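Robot Working Practice Group: minutes of the January meeting

Apologies from me first. I said I'd get the last lot of minutes out within a week and I didn't, so they went round with these. They were agreed with one correction: the Bollier cell is on the 2 pm checks, not the 4 pm ones (my typing, sorry!).

1. Matters arising
The floor tape order has gone in. Godinho still owe us the translated risk sheets, and I'm chasing. The Arer login problem is fixed for everyone except me, which I'm trying not to take personally.

2. Logging of runs
We had 1,539 runs in the log by the end of the quarter, and 1,141 of those had every field filled in. That was better than most of us expected, but it still leaves 368 with no operator initials, and a few more with odder gaps. Agreed that a run without initials doesn't count towards sign-off. I was asked to make the initials box the first thing on the form, and I've done that already.

3. Bench rules for two-arm work
This took up most of the hour. The draft rule says that every tool has a home on the pegboard, and that whatever is left on the bench top at the start of a run must be written on the start sheet. Some of us thought that was fussy. I was on the fussy side, I'll admit, and we won after a fair bit of back and forth.
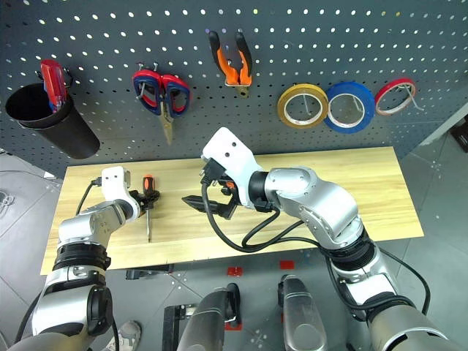

Tape rolls on their hooks, screwdriver on the bench top, both arms over the bench.

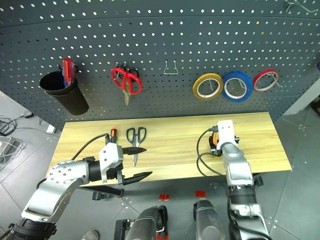
We then got on to feet. The Fleson guidance we borrowed talks about a marked standing area but never says how far back it should be, and we went round in circles on that one (literally, at one point, with a tape measure). Agreed for now: stay behind the line whenever the arms are powered, and no reaching across to put a tool straight, however tempting it is. Stop the run, fix it, start again and log it as 2 runs.

Cables got a mention too. The draft only said "tidy", and that means something different to each of us! New wording: arm cables need enough slack for full reach, and floor cables stay out of the walkway. I'll add a line about checking both before power-up.

4. Who may change a rule
Short one. Changes come to this meeting, with the old wording kept underneath the new. No pencilling things on the wall copy, please. I know it's quicker.

5. Any other business
The start sheets are running low, so I'm printing more on the yellow paper. Somebody asked whether the rules apply during demos as well. Yes, they do.

Actions
Me: revised bench rules, yellow sheets, chase Godinho again.
Bollier cell: try the new start sheet and bring comments.
All: read section 3 before the next meeting, same room, 10 am.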